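Drone counts of hog deer at Marras wetland - project report
Keabetswe Lekota
Submitted Sep 9, 2024

Why this topic

Hog deer are endangered and hard to count. They lie up in tall grass in the day and the old method at Marras is to walk a line and write down what runs away. Which misses the ones that don't run. The wetland trust wanted to know if a small drone with a thermal camera would do better, so that was my project. Fieldwork all in July.

Study area

Marras is split into two blocks by the Bonley drain. North block is reed and standing water, south block is drier grass with some thorn. Cattle come into the south block from the Perilness side, mostly at night. This matters later.

Method

Flights at first light, before the ground warms up. Height 60 m to begin with, then 80 m after the deer got up and moved on the second morning. Same lines each time. Walked counts were done on the same lines the day after by the Pradska field team, who did not see my numbers first.

Images sorted by hand. I went through 2708 thermal frames and marked every warm shape as deer, cattle, other or not sure. Then a second pass a week later without looking at the first. Where the two passes disagreed it went in as not sure.

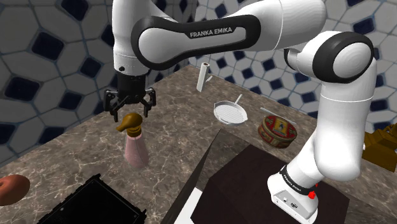 Fig. 1. Simulated robot arm with its gripper open above a spray bottle.

Results

609 frames had at least one warm shape in them. Most of the rest were blank grass, a few were blurred in wind and got thrown out.

North block: drone found more deer than the walkers on every morning we flew. Walkers can't get into the reed at all so this is not a suprise. South block: much closer, and on one morning the walkers had more. I think I had put young cattle and deer in the wrong boxes, or they had moved overnight. Can't tell which from the frames.

Fawns are the weak point. At 80 m a fawn lying down is a few pixels and looks the same as a hare. Nearly all of my not sure shapes were that size. I have left fawns out of the totals and only report adults.

Problems

Batteries. Three mornings lost to fog and one to a dead charger. Later flights were no use, by eight the bare soil was as warm as the animals. Also the line spacing of 200 m was too wide in the reed, there are strips in the middle that no flight covered - should of checked the camera angle before I set the lines, not after.

No measure of how far deer moved between the flight and the walk. A collared animal or two would fix that but it was outside the permit.

What I would do next

Closer lines in the north block. Fly and walk on the same morning, walkers starting an hour behind. Get someone else to do the second sorting pass, my own two passes agree with each other too easily. Ask the Perilness graziers which nights the cattle are in.

The trust has the raw frames and the sorting sheet on the shared drive. Flight logs are in Appendix B, walked count forms in Appendix C (the form for the last morning is missing a page, still chasing it).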